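Harju Flat-Weave Towel, White
Sold by Durnell Home Supply

Price: $5 each, or $105 for a case

Durnell asked us to stock this one, and we took our time. The maker, Tinderen, calls it "the last kitchen towel you will ever buy." We have heard that before, usually from people selling kitchen towels.

So, what do you get? A plain white cotton towel with a hem on all four sides and a hanging loop in one corner. The loop is fine. The hem is better than fine – Jarmo Valtonen ran two of them through his home washer every night in January and the stitching held. The white did not. By the end it was closer to oatmeal.

Tinderen also claims the weave "resists odor." We could not tell. Leave it balled up in a sink and it will smell like any other towel left in a sink.

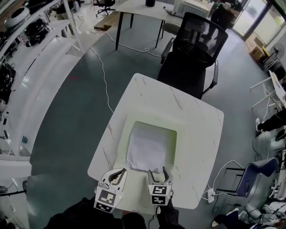

Dries glasses well after the third wash. Before that it mostly pushes the water around, and it sheds a little lint.

Weight: 188 grams per square meter
Care: warm wash, no fabric softener
Returns: unwashed only

Customer comment, Eetu Kinnunen: "Good towel. Skip the matching Pronumeck rack, it tips over." We don't carry the rack, and after trying one – neither would you.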